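Fri 1 October

Stop Hiding the Shutoff

My apartment building has 30 units and one main water valve, and for most of the years I have lived here I could not have told you where it was. I found out last winter, when a supply line let go under my kitchen sink and the little valve in the cabinet turned and turned without doing anything. I called the after-hours number. A recording told me to leave a message. I ended up in the basement in wet socks, trying doors.

The main valve was behind a locked panel with a sheet of paper taped to it. The paper was a cleaning schedule.

I have been thinking since then about how much of what a household depends on is kept out of sight, and how much of that is done for looks. My view is that we have taken this too far. The parts of a home that someone may need to reach in a hurry should be visible, labeled, and reachable without a tool. I would put that ahead of almost any question of appearance, and I would write it into the lease.

Start with water, where the damage is fastest. The repair to my kitchen and the ceiling below it came to $919 on my share alone, after the insurance had done what it does. Most of that was drywall. The plumber who came from Brandão the next morning replaced the line in a few minutes and then spent longer cutting a hole in the back of the cabinet, so that the next person could reach the pipe behind it. The cabinet had been installed straight over the access. It looked very clean.

Then there is power. The breaker panel in my unit sits in the hall closet, behind a shelf that the previous tenant or the landlord screwed into the studs. To reset a breaker I take out the coats, then the shoe rack, then hold the door of the panel open with my shoulder. The labels inside say things like "lights" and "misc." When I moved in I spent a Saturday switching each one off and walking through the rooms to see what had stopped. I wrote the results on masking tape. A neighbor two floors up saw it and asked why I had bothered, and a week later asked me to come and do hers.

The same habit has spread to the small equipment that has come into homes in the last couple of decades. Modems and routers get put in closets, inside benches, in the basket that also holds the dog leashes. When the internet goes out, the first instruction from any help line is to look at the box and then unplug it, and the first ten minutes of the call go to moving furniture. I keep mine out in the open now. Guests have remarked on it. I can live with that.

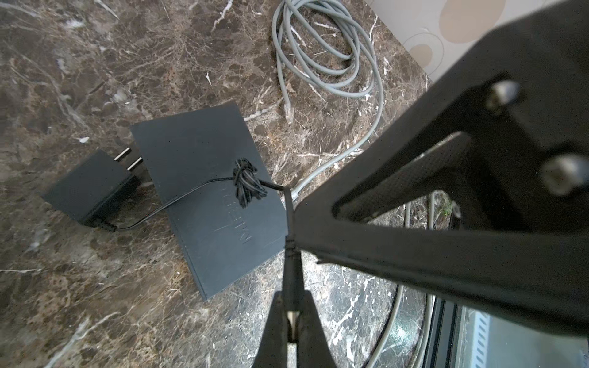

One reader of an earlier version of this piece, which ran in the Petholm tenants' newsletter, wrote in to say that I was describing a problem of labels and calling it a problem of hiding. Her valve is behind a door too, she said, but the door has a red tag on it and everyone on her floor was shown it the day they got their keys. She has no wish to look at pipes while she eats breakfast. In her opinion a closed door with a good sign does the job, and a bare pipe with no sign only confuses people who don't know which way to turn it.

I think she is mostly right, and I have changed my mind a little. A label costs almost nothing and solves a large part of the trouble. If every landlord in town bought a roll of tags tomorrow I would count that as a good year.

Where I still disagree is on what happens over time. A tag falls off. The tenant who got the tour moves away and the next one gets the keys from a lockbox. Someone stacks paint cans in front of the door, and the door is painted shut, and then it is a wall. Things that are out of sight get less care. My sink valve had seized up long before the night I needed it, and if it had been somewhere I looked at every day I might have noticed the green crust on the handle. I might also have tried it once in a while, as you are supposed to.

The older buildings on Aststead Street do this better, and not on purpose. The pipes there were added after the walls were finished, so they run down the corners of the rooms in plain view. People paint them the color of the wall and hang towels on them. I rented there for 5 years. There were leaks, and every one of them was found while it was still a drip, by whoever happened to be in the room.

New construction goes the other way. I toured a model unit in the Wakia development in the spring, mostly out of curiosity. The kitchen had no visible handles, outlets or vents. The refrigerator was behind a panel that matched the cupboards. I asked where the water shut off and the agent looked in two places and then said it would be in the owner's packet. I asked about the breaker panel and was told it was behind the full-length mirror in the bedroom, which opened with a magnetic latch. It took her a couple of tries to get it open. The lights were on and it was the middle of the day.

I understand why people want this. Rooms are small and expensive, and a smooth wall makes them feel larger. I like a tidy room myself. But a home gets used by people who are tired, or visiting, or seventeen and babysitting, and they should be able to stop the water without having read a packet.

So my request is modest. Every unit should have its water valve and its breaker panel where an adult can get to them in under a minute, with nothing fixed in front. Each should carry a label in large print that says what it controls and which way is off. The building's main valve should be in a place that tenants can enter at night, and its location should be on the first page of the lease, above the part about pets. When a tenant moves in, someone should walk them to it.

The landlord of my own building has agreed to the label and is considering the rest. The panel in the basement is still locked, but the cleaning schedule has come down and there is a phone number in its place. I called it last week to see. A person picked up on the second try, and she knew which valve I meant.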